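Clurdale Community Help > Home and Office > Wood and Trim

Finish for thin wood strips in a white office, without them going orange?

Ute Hollmann
Posted March 31, 2018

Quick one, hopefully. I have 62 thin wood strips to finish for our office. They're going up as a low slat panel on the wall next to the window, under the level of the blinds. Bought them at Pathirana as offcuts, bundle was mixed, guy at the counter couldn't tell me what species. Brown, visible grain, pretty light to hold. They came bare.

The room is very white and very bright. Anything warm looks way warmer in there than it did in the store. I did two test peices with a regular oil poly from the garage and they went the color of a basketball. So no.

What I want: stay close to the brown they are now, let the grain show, no shine. And no smell that hangs around, people sit in there all day and the windows only tilt.
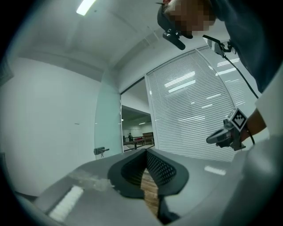
One of the strips, brown with the grain showing. White office behind.

Other stuff that might matter. They'll get touched, chairs will bump them. Backs don't show, they get glued to a backer board with Stirkum (already have two tubes, not buying another kind). I have a can of Clumuvo matte water-based that a neighbor gave me, half full, no idea how old. Usable? And what grit do I stop at? I've seen 220 and I've seen 500 and those are not the same answer.

Need it done by June, we have people visiting. Would rather not do each strip one at a time by hand if theres a trick.

So-ying Mok

Did almost this exact job in a dentist's waiting room, white walls, big window, same orange problem. Water-based matte is right. Oil poly ambers and keeps ambering, and your room will show every bit of it.

The old Clumuvo: open it, stir slow with a flat stick all the way to the bottom. Don't shake. If it's smooth after a couple minutes, strain it through a paint filter and try it on scrap. Stringy or lumpy or smells sour, toss it. I wouldn't gamble 62 strips on a mystery can to save the price of a new one, but test it and see.

Grit: stop at 220 before the first coat. The 500 you saw is for between coats or after the last one, very light, just to knock down the fuzz. If you take bare wood to 500 the finish has less to grab and it can look patchy.

Order I'd go in:

Sort the strips by color first, lay them all out near the window. Offcut bundles vary a lot. Put the oddballs down by the floor.
Wipe faces and edges with a damp rag, let them dry, grain will stand up.
Sand 220, with the grain, break the edges a tiny bit. Vacuum.
Thin coat. Thin!! Face and both edges, leave the backs bare for the glue.
Light 500, wipe, second thin coat. Third only on the ones at chair height.

For the one at a time thing: butt them together face up on two scrap rails and roll the whole lot with a small foam roller, then pull them apart before it sets and do the edges with a foam brush. If you leave them touching they WILL stick to each other, ask me how I know. 10 at once was my limit before the first ones started to drag.

Let them sit a few days in another room before gluing. Check your Stirkum label for how long it needs clamping, it's different for the different tubes.

brandt_shopfloor

just use paste wax. 5 min a strip, looks great, no brush

Ute Hollmann

Thx both. Wax worries me with the chairs, plus I'd be the one rewaxing it.

So-ying, opened the can. Skin on top but smooth underneath, strained it, did two scraps. Barely changed the color, little darker, no orange at all in the window light. Going to buy a fresh can anyway and keep the old one for the backer board edges. Sorted the strips last night, there's a handful that are clearly a different wood, much redder. Those go at the bottom like you said.

So-ying Mok

Good. On the red ones do a scrap test seperately, they may drink the first coat and need an extra. And write on the backs in pencil which row each one goes in before you start rolling, they all look the same once they're in a pile.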